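At the Fluldale training store, the working day of a produce-picking robot begins at 15 minutes before the hour with a check of both hands. Stergiou, the firm that maintains the cell, allows 16 minutes for it.

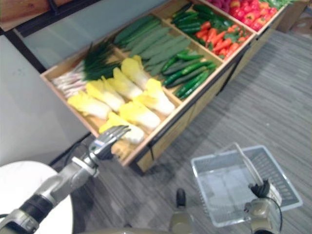
*The picking cell at Fluldale, with a basket held beside the vegetable display.*

The grip on the basket receives the closest attention. Technicians inspect the fingers and the pads under the hand – parts that Stergiou replaces after 3000 lifts.
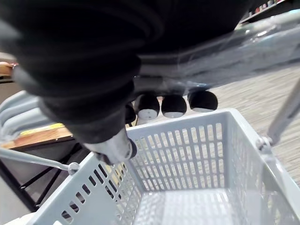 Wrist covers follow a separate schedule and are examined each March for splits along the folds.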